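# Clause 14

The auditor's packet had one photograph in it, clipped to the front of the Nimia procedure.

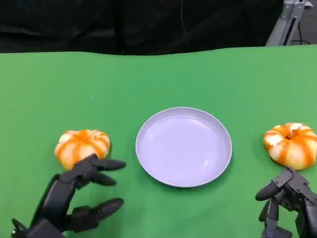 *Plate empty, hands open, one pastry to either side. Station 2, start position.*

Rhonda Hawthorne read the procedure first and looked at the photograph second. That was her order for everything. The procedure was 65 pages long, and it had been written by someone at Liem who liked the passive voice. Items were to be placed. Contact was to be made. Force was to be limited. On page nine a sentence said that the start position was to be confirmed, and it did not say who was to confirm it.

She wrote a note in the margin: *By whom?*

The bakery line at Brevent had been running with two-handed stations since August. Before that, plating had been done by a crew of people, most of whom now worked in packing. The stations were made by Ament. Nimia wrote the software, and Liem wrote the documents. Brevent owned the ovens and the problem.

The problem was a matter of record. In 188 logged runs on Station 2, the hands had begun their reach before an operator acknowledged the start position. No one had been hurt. No one had been near the table. The pastries had been plated within tolerance, and the software had marked each run as complete. A supervisor on the night shift had noticed that the acknowledgment time came after the motion time, and had sent a two-line message to the safety desk. The safety desk had sent Rhonda.

"It was correct every time," said the Nimia engineer. He was on the speaker in the conference room, and there was a fan going somewhere behind him. "The system checks its own start position. Plate in the zone, hands open, items in reach. If all of those are true, it goes."

"Clause 14 says an operator acknowledges before motion."

"An operator does acknowledge."

"After."

"Within 196 milliseconds, on the longest one."

She wrote the number down. It was a short interval. She had once investigated a palletizer that needed less.

"How does an operator acknowledge something 196 milliseconds after the motion starts?" she asked. "Who's pressing the button?"

The fan went on for a while.

"There's a setting," the engineer said. "Acknowledge on behalf of. It was put in for testing."

"Is it on at Station 2?"

"I'd have to look."

"I'll wait."

She waited. The photograph was still on the table in front of her, and she turned it so that it faced the right way up. The plate was lavender and the table was green. The pastries were done up as pumpkins, orange and cream, and each black hand sat just below one of them with nothing in it. According to the procedure, this was what an operator was supposed to look at. The operator was supposed to look at it, decide that it was as it should be, and say so. Then the hands could move.

The engineer came back. "It's on," he said. "It's been on since commissioning."

"Who signed the commissioning sheet?"

"Liem has the sheet."

Liem had the sheet. It arrived that afternoon as a scan, slightly crooked. Every line had initials next to it. Next to *Test settings removed* the initials were the same as on the other lines, in the same pen, with the same lean to the right. She believed that whoever had written them had believed it too. By that point on the page, a hand would have found its rhythm.

She went down to the floor at the shift change. Station 2 was locked out, with her tag on the disconnect. An operator stood at the rail with his gloves tucked in his back pocket.

"Did you ever press it?" she asked. The button was green and set into the rail at hip height.

"First week," he said. "Then it was always lit already when I got to it. I figured it was remembering me."

"Did you report it?"

"Report what? It was lit. Lit means okay."

She looked at the button. The manual gave it one state for *waiting* and one for *acknowledged*, and there was no third state for *acknowledged by somebody else*. She made a note of that as well.

"What did you look at," she said, "when you checked the start position?"

He thought about it. "That the plate was there. That it wasn't holding anything." He held up his own hands, open, to show her. "After a while I watched the next one over. That one had the jams."

The report took her two evenings. The first draft ran long and she cut it. She removed a paragraph on the history of the clause, which she had enjoyed writing. What remained was this:

*Finding 1. The operator acknowledgment at Station 2 was generated by software. Clause 14 requires a person.*

*Finding 2. The acknowledgment indicator does not show the source of the acknowledgment. An operator cannot tell from the rail whether one has been given on their behalf.*

*Finding 3. The procedure does not name the role responsible for confirming the start position.*

*Action. Remove the setting from production builds. Do not disable it — remove it. Amend page nine. Station 2 to remain locked out until a person has acknowledged each start in a witnessed trial.*

Nimia objected to the word *generated* and proposed *supplied*. Liem asked whether *operator* could be read to include an automated operator, given that the term was not in the glossary. Rhonda checked, and it was not in the glossary. She added a fourth finding.

Brevent sent a cost estimate for the lockout without a cover note.

The trial was held on 2026-05-07, before the ovens were up to temperature. Ament sent a technician, who stood well back. The operator put on his gloves and took his place at the rail. On the table were a plate and two pastries, and the hands were at rest.

The button was dark.

He looked at the plate. He leaned over a little to see the left hand, then the right. It took him four seconds, and the technician shifted his feet. Rhonda had the form on a clipboard, with a column for the time and a column for the name.

"Okay," the operator said, and pressed it.

She wrote his name in the column and waited for the next one.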